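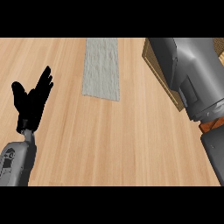
この春から、うちの町の集会所「Pindstead(ピンドステッド)」の床が、ようやく使えるようになりました!わたしは毎週そこで朝の体操に混ぜてもらっているので、工事のあいだはずっと隣の学校の体育館を間借りしていて、それはそれで広くて気持ちよかったんですけど、やっぱり自分たちの場所がいいんですよね。板の床って、明るい木の色で木目が斜めに流れていて、そこに灰色の細長い敷物がすっと延びている、あの感じがわたしはとても好きで、集会所にもああいう敷物を一枚だけ敷いたらどうかなあ、と勝手に思っています。全面じゅうたんだと足がすべらないのはいいんだけど、掃除がね……。

で、今日の本題は床そのものより、再開にあわせて始まる「夜の貸し出し」のほうです。6/2/22付のお知らせで回ってきたので、もう読んだ人もいると思いますが、紙が小さい字でびっしりだったので、わたしなりに拾って書いておきます。

まず、平日の夜も借りられるようになりました。これまでは夕方で鍵が閉まってしまって、仕事帰りの人はまず無理だったんです。合唱の人たちなんか、冬のあいだ駐車場で声出しをしていたくらいで(寒そうでした、ほんとに)。これからは夜10時まで開いています。片づけの時間も込みなので、10時に歌い終わるのではなくて、10時に外に出ているということ。ここは間違える人が多そうです。

それから、申し込みの方法が変わります。いままでの、受付の横にぶらさがっているノートに名前を書く方式はおしまい。わたし、あのノートがけっこう好きだったんですけどね。前の週に誰が何をやったか全部わかるし、余白に「ポットのふた、見つかりました」なんて書いてあったりして。新しいほうはOkton(オクトン)という予約のしくみで、携帯からでも家のパソコンからでも入れます。試しにやってみたら、最初の登録でつまずきました。住所を全角で入れたら受けつけてくれなくて、二回やり直し。半角です、みなさん、数字は半角!電話での申し込みも残るそうなので、うちの母みたいに携帯をいっさい信用していない人も大丈夫です。

予約が取れるのは一団体につき月3回まで。これはちょっと意見が分かれていて、毎週やっている体操の会や卓球の会からは、四週ある月はどうするの、という声が出ています。わたしも当事者なので、正直に言えば困ります。説明会でそのことを聞いてみたら、昼の枠は別の数え方をするので、朝の体操は引っかからないとのことでした。よかった。卓球は夜なので引っかかります。卓球のみなさん、がんばってください(他人事みたいですみません、応援しています)。

説明会で話をしてくれたのは、工事の段取りをずっと見てきたニョカビ・チェゲ(Nyokabi Chege)さんです。とても早口なのにちゃんと聞き取れる話し方をする人で、質問にもどんどん答えてくれました。「床は新しいうちがいちばん傷つきやすいんです。椅子を引きずらないで、持ち上げて動かしてください。それだけお願いできたら、あとはどんどん使ってもらったほうがうれしいです」とのこと。そうか、使っていいんだ、と、なんだかほっとしました。新しいものができると、つい遠慮して隅っこのほうを歩いてしまう性分なので。

床を張ったのはClurnier(クラーニエ)という工務店で、前の床をはがしたら下の根太がだいぶ傷んでいたために、工期が延びたんだそうです。どうりで、奥のほうを歩くとふかふかしていたわけです。わたしはてっきり、そういうやわらかい床なのだと思っていました。体操の先生が「ここはひざにやさしいわねえ」なんて言っていたのに、傷んでいただけだったとは。

備品のことも少し。折りたたみの椅子は前からあったものを洗って使い、足のゴムだけ全部取り替えたそうです。その数、104脚。数字を聞いたとき、会場から「そんなにあったの?」という声があがりました。倉庫の奥に積んだままで、いつも手前のものしか出していなかったんですね。取り替えの作業はLaizer(ライザー)というお店がゴムを卸値で分けてくれて、あとは手のあいている人がせっせとやったとのこと。わたしも半日だけ手伝いましたが、古いゴムって、はずすとき指が真っ黒になるんですよ。爪のあいだが三日くらいとれませんでした。

台所は今回の工事には入っていません。あの、点火に三回くらいかかるコンロもそのままです。お湯を沸かしたい人は、電気ポットを持ってきたほうが早いと思います。コンセントは窓側の壁に増えたので、そこは便利になりました。ただ、ポットとホットプレートを同じところにつなぐとブレーカーが落ちるらしいので、餃子の会の人は気をつけて!

料金は、昼はいままでと変わらず、夜だけ照明のぶんが少し上乗せになります。細かい表は玄関の掲示板に貼ってあるので、そちらを見てください。あの表、下のほうが傘立てに隠れていて、かんたんに見逃します。いちばん大事な取り消しの決まりがちょうどその隠れているところに書いてあるんです。前の日までに連絡すれば無料、当日だと全額。わたしは傘立てを少し左にずらしておきましたが、次に行ったらまた戻っていました。

夏祭りの準備でも使いたいという話が出ていて、8月は夜の枠が早く埋まりそうです。太鼓の練習は音の問題があるので、夜は窓を閉めきってやることになるとか。8月に、窓を閉めて、太鼓。想像しただけで汗が出ます。扇風機の持ちこみはいいですか、と誰かが聞いていて、それはもちろん大丈夫とのことでした。冷房は一応ついているんですけど、効くのは舞台の前のあたりだけなので、後ろで叩く人はどうしても暑い。順番に場所を代わってあげてほしいです。

あと、靴のこと。いままでどおり上履きか靴下ですが、かかとの硬い室内履きはだめになりました。社交ダンスの人たちには専用のカバーを付けてもらうことで話がついたそうです。わたしは体操のとき裸足なんですけど、新しい板は思っていたよりさらっとしていて、最初に足をのせた朝は、準備体操の前にみんなでしばらく歩き回ってしまいました。いい年の大人が、だまってぐるぐると。先生も一緒になって歩いていたので、その日は始まるのがずいぶん遅れました。

敷物の件は、説明会のあとでチェゲさんにこっそり言ってみたところ、「入口から受付までなら、あってもいいかもしれませんね」という返事でした。雨の日に靴下がぬれたまま歩く人がいるので、ちょうどいいかもしれないそうです。予算のことはまだ何も決まっていないので、家に使っていない細長いのがあるよという人は、受付に声をかけてみてください。端がめくれていないものがいいそうです。

夜の予約はもう受けつけが始まっています。わからないことは受付か、体操の日の朝ならわたしにでもどうぞ。Oktonの登録のところまでなら、いっしょにやれます。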